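Print this page
E-mail this page

Sketimcombe Mail Order — Packing and Storage Rooms
Walk-through checklist with comments, September

Walked by: Emmett Tran
Second set of eyes: Tavion Delacroix
Started 7:40 a.m., before the first pickup

Marks used: OK, FIX (can wait until the next walk-through), NOW (do it before the shift ends), N/A.

1. EXITS AND AISLES

1.1 Front door opens fully, nothing stored behind it — OK
1.2 Rear door opens fully — FIX
Comment: Opens, but drags on the sill for the last foot. Delacroix got it with a shoulder. Door needs to be planed or rehung. Same comment as spring.
1.3 Aisles clear to the painted lines — NOW
Comment: Two pallets of Doucet jars over the line on the north side. Moved during the walk-through. They came in after hours and were left where the driver dropped them. Deliveries after 5 p.m. go in the cage.
1.4 Exit signs lit — OK
1.5 Emergency lights, 30-second test — FIX
Comment: Unit over the stairs went dim before the time was up. Battery ordered.

2. FIRE

2.1 Extinguishers hung, tagged, gauge in the green — OK
2.2 Extinguisher by the break room not blocked — NOW
Comment: Coat rack in front of it again. Rack is now on the other wall and should stay there.
2.3 Cardboard and paper waste below the top of the bin — OK
2.4 Space heaters — N/A
Comment: None found. One was here last winter under the returns desk. It does not come back.
2.5 Clearance under sprinkler heads — FIX
Comment: Top row of the Handorine shelving is too close at the east end. Take that row down one level. Empty cartons only were up there, so this is a short job.

3. SHELVING AND LOADS

3.1 Load labels posted on each bay — FIX
Comment: Bays 1 through 4 are labeled 2000 lb. Bay 5 has no label. It is the same model as the others but it was bought used, so treat it as light storage until we have the paperwork.
3.2 Uprights straight, no dents — OK
Comment: Small scrape on bay 2, paint only.
3.3 Anchored to floor — OK
3.4 Heavy stock between knee and shoulder height — FIX
Comment: Flilo refill jugs are on the bottom shelf. People are bending all day for these. Swap with the tissue paper.

4. PACKING TABLES AND HAND TOOLS

4.1 Table tops free of splinters and loose screws — OK
4.2 Tape dispensers: blade seated, handle tight — FIX
Comment: One dispenser at table 3 has a loose blade. Taken out of use and tagged. Tran has the spare blades in his desk.
4.3 Fingers kept back from the cutting edge when pulling tape — OK
Comment: Talked it over with both packers on shift. Pull from the free end of the tape and keep the other hand on the handle. 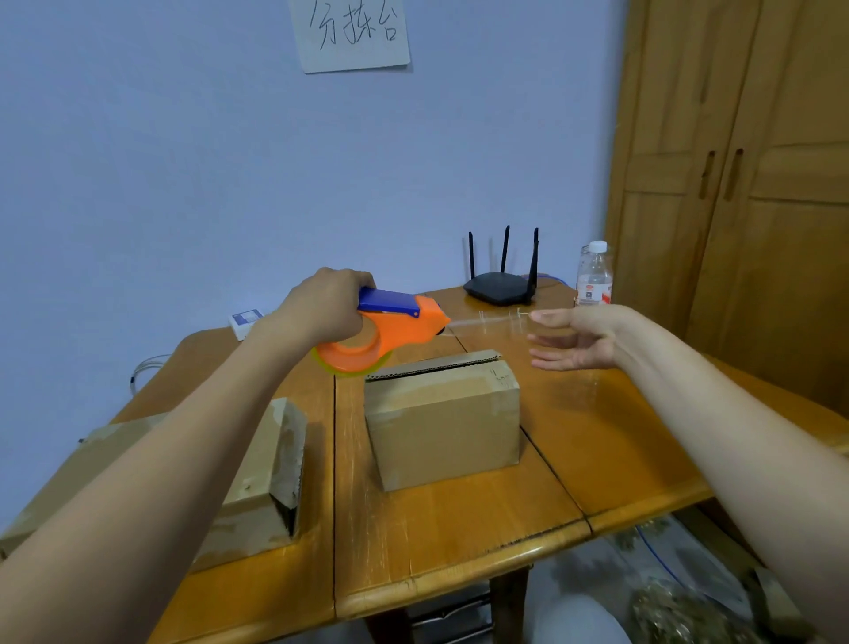 Item 4.3. Left hand gripping the dispenser, right hand open at the tape.

4.4 Box knives retract and lock — NOW
Comment: Three did not lock. Thrown out. New ones are in the supply cabinet, second drawer. Sign the sheet when you take one.
4.5 Dull blades in the sharps can, not the trash — OK
4.6 Floor mats flat — FIX
Comment: Corner curling at table 1. Delacroix taped it down for now — the mat needs to be replaced.

5. ELECTRICAL

5.1 Panel clear for three feet — OK
5.2 No extension cords used as permanent wiring — FIX
Comment: Label printer is still on a cord across the back of the counter. Quote for an added outlet is $499. Sent to the office.
5.3 Cord jackets and plugs in good shape — OK

6. LIFTING AND CARTS

6.1 Hand trucks: tires, axle, handle grips — OK
6.2 Pallet jack lowers smoothly, no leaks — FIX
Comment: Spot of oil under it this morning. Wiped up, will check again tomorrow. Plate says 2300 kg, but nobody should be moving more than one pallet with it anyway.
6.3 Scale level — OK

7. FIRST AID

7.1 Kit stocked against the list in the lid — NOW
Comment: Out of large bandages and eye wash was past date. Both replaced from the office kit, so the office kit is now short.
7.2 Names of trained people posted — FIX
Comment: List still shows two people who have left.

Finished 9:15 a.m. All NOW items closed before noon except the office kit in 7.1. Copies to the office and the board by the time clock.

E-mail this page
Print this page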